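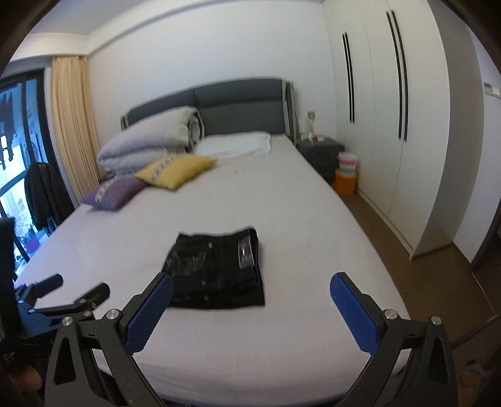 Entradas de ópera que no llegan: incidencia 1127

Hola otra vez, soy la del abono del teatro Bouvier. Compré 2 butacas para La traviata de diciembre, pagué (¡me cobraron enseguida!) y el correo con las entradas sigue sin aparecer. He mirado en spam, he cambiado de navegador y la web de Claten me suelta un error 408 al abrir «Mis pedidos».
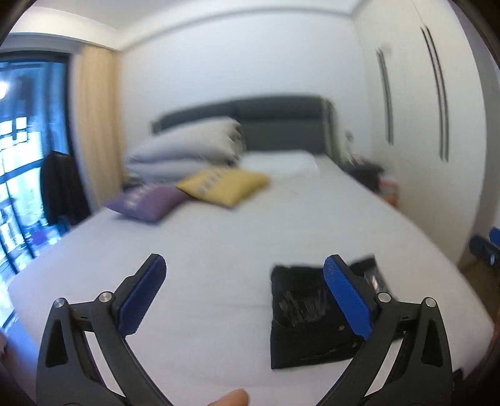 Soporte me contesta que el pedido consta como pagado y que pruebe a cerrar sesión y entrar con el número de abonado. Pues probado, y ya me salen las dos, fila y todo.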